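Folding day, again

Saturday is laundry day at our place, and I've finally made peace with the folding part.
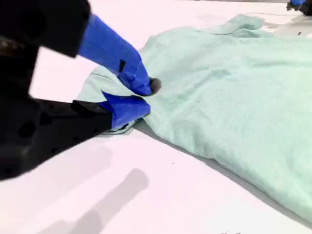 I used to dump everything on the bed and then sleep next to it for 2 nights (don't judge me!). Now it all goes on the table, one thing at a time, and I don't start the next until the last one is in its pile. Soft fuzzy stuff is the worst. It never wants to lie flat, so I find a corner first, give it a good shake and smooth it out from the middle with my forearm.

My neighbor Tarmo swears by rolling – he rolls everything, even pillowcases – and I tried it for most of November. Looked great in the closet, but I kept pulling out one roll and getting five on my feet. So I'm back to thirds. Fitted sheets still get balled up and shoved behind the good ones, and I'm fine with that.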